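Thesis Season in a Small Kitchen: Tips for Students Who Also Need to Eat

Every October the library at Willach fills up with people who have a topic, a deadline and no idea which search terms to type. The help desk handles the search terms. This page handles the kitchen table, where most theses get written and where most of the trouble starts.

Give the books their own shelf

Library books and cooking oil should not meet. Clear one shelf above counter height, well away from the stove, and put every borrowed book on it before you touch a pan. A tension rod across the front keeps them in when the door slams. If you must read while stirring, read a printout. The library does not want your printout back.

Print the article, then clip it to a cabinet

A pants hanger with two clips, hooked over a cabinet knob, holds an open article at eye level. It looks ridiculous and works very well. Photocopied chapters go in a clear plastic sleeve, which wipes clean with a damp cloth. Tomato sauce will find the one page you forgot.

Keep search notes on index cards

A pack of 200 costs less than lunch. Write one search per card: the database, the exact words you used, and how many hits came back. My best card says 900 hits, then 181 after I added a second term, then 2 after I got clever. Both of those were about horses. File the cards in an old recipe box behind a divider marked "Tried it," and you'll stop running the same bad search every evening.

Wipe the microwave while the database thinks

Put a cup of water and a slice of lemon in a microwave-safe bowl, stand a wooden spoon in it, and heat for a few minutes. Leave the door shut for a few more. Then wipe the inside with a soft cloth, door seal included. You will clean more thoroughly than at any other time of year, as there is a literature review waiting.
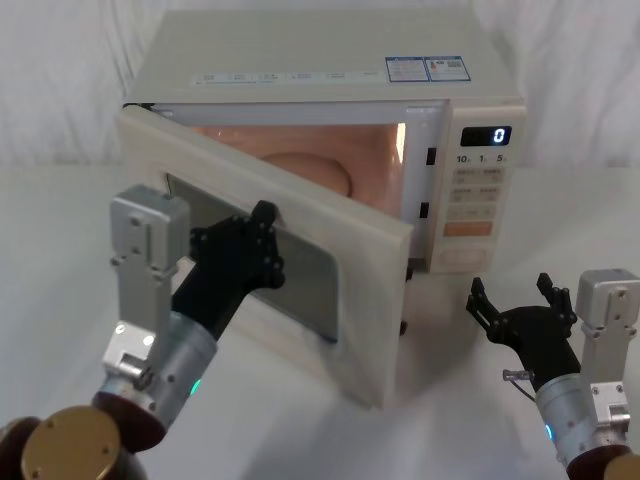
Open the door all the way before you start wiping.

Rescue a damp page

Blot it, don't rub. Slide a paper towel on each side of the page, close the book, and set something heavy on top. A full bag of flour is good; so is the Gumede handbook on research methods, at last. Change the towels every hour or so. Skip the hair dryer, which gives you a page shaped like a potato chip. And tell the desk when you return the book. They've seen worse, mostly coffee.

Pack the night before an appointment

If you've booked time with a librarian, put your cards, charger and student ID in a tote and hang it on the door handle. Add a sandwich, wrapped, in a box with a lid that locks. The Bromley reading room allows water only, so eat it on the steps.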